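Wesmont Land & Water Board > Permits and Appeals
Thread: Elk damage claim denied, is a writ petition the right step?

lekota_grower
Claim denied in June. The county says 217 acres of alfalfa on the Caltberg side fall outside the depredation zone. The map it relied on predates the last boundary order. Nearly 600 bales lost. The statute says the agency "shall" inspect on written notice. It never inspected.

ditchrider2
If the duty to inspect is mandatory, you want mandamus on the inspection alone. Don't ask the court for the money. Amount is discretionary and you will get bounced back to the agency.

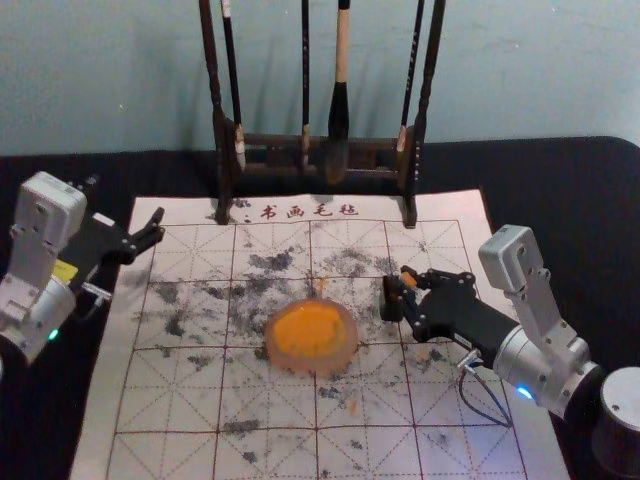
Does the written notice have to go by certified mail?
Service by any method that leaves a record is enough under the rule, and the county's portal receipt has been accepted as one.

K_Ozkan
I disagree with ditchrider2 on splitting it. In the Ilcombe matter the growers asked for inspection only, got it, and were then told the claim window had closed. Plead both, with compensation in the alternative.

ditchrider2
Ilcombe had a late notice problem. The window is tolled while an inspection request is pending - read the second paragraph of the rule, not the summary on the form.

K_Ozkan
Tolled only if the request cites the parcel number. Theirs did not. Does yours, lekota_grower?

lekota_grower
It cites 2 of the three parcels. The third was left off because the form has two lines. I can attach the survey and the fence contractor's invoice. The invoice shows 250 posts replaced on the north line.

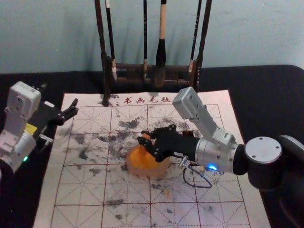

The survey also puts the third parcel inside the new boundary, so the zone finding is wrong for that one whatever happens with the notice. I would file an amended request for it now and petition on the other two.

K_Ozkan
That works. Keep the dates separate in the affidavit. - Kadir Özkan

ditchrider2
Agreed on the amended request. Still think the compensation count gets struck.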